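Water hardness and espresso machines, a short thread. Moved from Tenatcombe to Malero in May and the machine scaled up within the season. Same beans, same grinder, same routine.

Hardness at the old place was 20 ppm as calcium carbonate. Here the drop kit reads 225. The old water was too soft to taste of much. The new water coats the boiler.

Two numbers matter and people mix them up. General hardness is calcium plus magnesium. Alkalinity is the buffer, mostly bicarbonate. Scale needs both, plus heat.

A jug filter lowers alkalinity more than most people expect, and it drops off fast. Mine was spent after 11 days at this hardness. The box said a month. Test the output, not the calendar.

Renata Głowacki asked about a softener. A salt softener swaps calcium for sodium and leaves the alkalinity alone. No scale, but the cup goes flat -- to me, anyway.

What I do now: distilled water cut with tap. One part tap to four parts distilled gives 45 ppm on paper. The kit has read close to that each time.
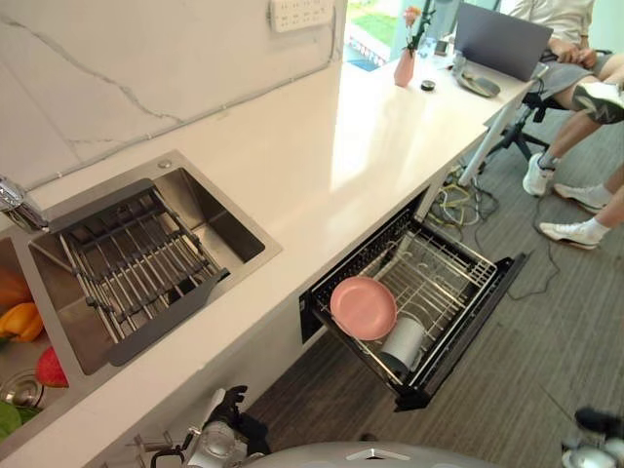 Descaling: citric acid, 20 grams per liter, warm. Check the manual first if the boiler is aluminum. Flush until a test strip matches plain tap.

Kyung-hwa Han runs hers at double my alkalinity and prefers it with dark roasts. Plausible -- more buffer, less perceived acid. Will try it when this bag is finished.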